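Section 4: Teaching a Task by Hand

Stiltar Two-Arm Station, Set-Up and Use Guide
Revised Oct 7, 2018

Welcome to the fun part! By now both arms are bolted down, powered up and talking to the Baptiste controller (Section 3). In this section you will show the arms how to do a simple job with cubes on a round table, and they will learn it from your own movements. You don't need to write any code.
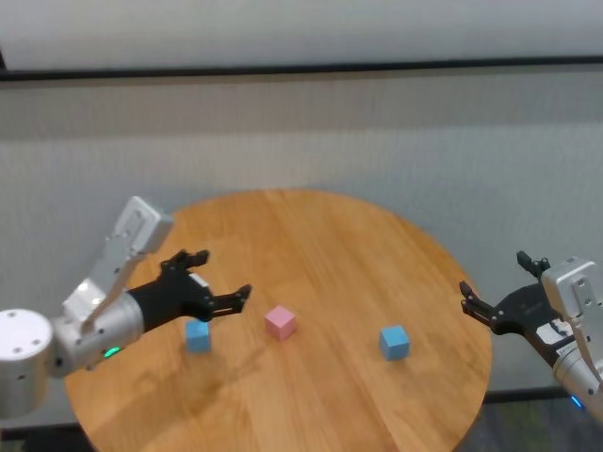
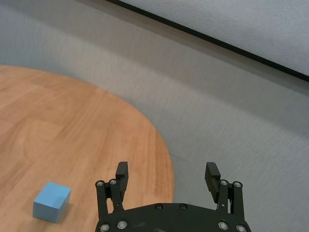
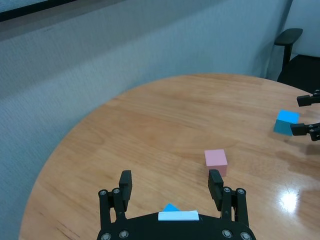

Cubes on a tabletop, seen from the head camera first and then from two wrist cameras.

We love cubes as a first task. They're easy to see, they're forgiving to grab, and you will learn more about how the arms feel in one afternoon of moving blocks than in a week of reading (including reading this!). Once you're comfortable, the same steps work for cups, boxes, folded cloth and most other things that fit between the fingers.

4.1 Before you start

You will need:
- The station, with both arms calibrated
- The pair of hand controllers, charged
- A table that doesn't rock
- Two or more cubes
- Free space on the storage drive for at least 20 recordings

CAUTION: Keep people out of the reach of both arms whenever the drive light on the controller cabinet is on. The marked floor line is set 900 mm from the arm bases. Stay behind it while you record. The stop button must be where your free hand can get to it.

CAUTION: Never put your fingers between the gripper fingers to test the grip. Use a block of foam.

4.2 Setting the table

1. Slide the table in until both grippers can touch its middle without either arm being fully stretched out.

2. Lock the table feet, then push on the rim with your hand. If it moves, fix it now. A table that creeps during recording will spoil everything you record after it.

3. Put the cubes down on the near half of the table with a gap between them wide enough for one open gripper. They don't need to be in a straight line. In fact, a bit of mess is good for you here, and we'll come back to that in 4.5.

4. Open the camera page and look at all three views. The head view should show the full work area. Each wrist view should show both finger pads of its own gripper.

Note: Shiny tabletops can throw back a bright spot from ceiling lights. One small spot is fine. If it sits right on top of a cube in any view, turn off a light or shift the table a little until it clears.

Note: It's normal for a cube to be out of sight in one wrist view while it's plain as day in another. The arms learn from all the views together.

4.3 Taking control

1. Pick up the hand controllers, one in each hand, and stand behind the floor line facing the same way as the arms.

2. On the main page choose Teach, then Remote.

3. Hold your hands at about the same angle as the grippers. The screen shows a ghost outline for each hand, and it turns solid when the match is close enough.

4. Squeeze and hold both grip buttons. The arms are now following you. Let go of either button and both arms hold where they are.

5. Move slowly in a big, lazy circle. Then try the triggers: a full pull closes the fingers, and letting go opens them. Halfway is halfway. Take a few minutes with this and enjoy it, it really does start to feel like your own hands!

If an arm lags behind you or jerks, let go of the grip buttons, check the battery level on the hand controllers, and match up again from step 3.

4.4 Recording your first demonstration

The starter task is called Gather. One arm picks up a cube and sets it down beside another cube near the middle of the table.

1. Move both arms to the start pose and open both grippers.

2. Press Record. Wait for the single beep.

3. Bring one gripper over to the cube you want. Come in with the fingers well open and the cube centered between the pads.

4. Close the trigger gently until the grip bar on the screen goes green. More squeeze than that does nothing useful and wears the pads.

5. Lift straight up, move across, and lower the cube until it rests on the table. Open the fingers fully before you back away.

6. Return to the start pose and press Stop. Two beeps mean the recording is saved.

7. Choose Keep or Discard. Be picky. If you bumped another cube or had to grab twice, discard it and go again.

Note: A small correction on the way in is worth keeping. You drifted left, you saw it, you fixed it, and the arm can learn to do the same. A long pause while you scratched your nose is not worth keeping.

CAUTION: When both arms are working near the middle of the table, keep one still while the other moves. The software slows the arms down as they get close to each other, but it doesn't know about wires, sleeves or anything you have hung on them.

4.5 Recording a full set

Twenty good recordings are enough for a first try at Gather. Between recordings, pick up the cubes and put them down somewhere new. Turn them. Swap the colors around. Let the left arm do it for a while and then the right. If every recording starts from the same spot, the arms will learn that spot beautifully and be lost anywhere else.

To change the layout safely:

1. Let go of the grip buttons.
2. Press Pause on the cabinet and wait until the drive light goes out.
3. Cross the floor line and move the cubes by hand.
4. Go back behind the line, press Resume, and match up again.

Take a break when your arms get tired. Tired people make wobbly recordings, and the robot will copy the wobble with great loyalty.

4.6 Training and first run

1. Choose Train, tick the recordings you kept, and press Begin. Our test station in Tolletlow finished the Gather set in 86 minutes. Yours may be quicker or slower depending on the computer you fitted.

2. When the bar reaches 99 percent it will sit there for a while as the files are checked. Leave it alone. Do not restart the computer.

3. Set out the cubes, stand behind the line, and set Speed to Low.

4. Choose Run and press the green button, keeping your other hand on the stop button.

If the arm reaches for the right cube but closes early, record a few more approaches with a slower finish and train again. If it heads for an empty bit of table, look back through your recordings and check that the cubes were spread over the whole work area.

Teaching by direct touch, with your hands on the arm itself, is covered in Section 5. For spare finger pads, quote the part code on the inside of the cabinet door when you contact the Gisthorpe service desk.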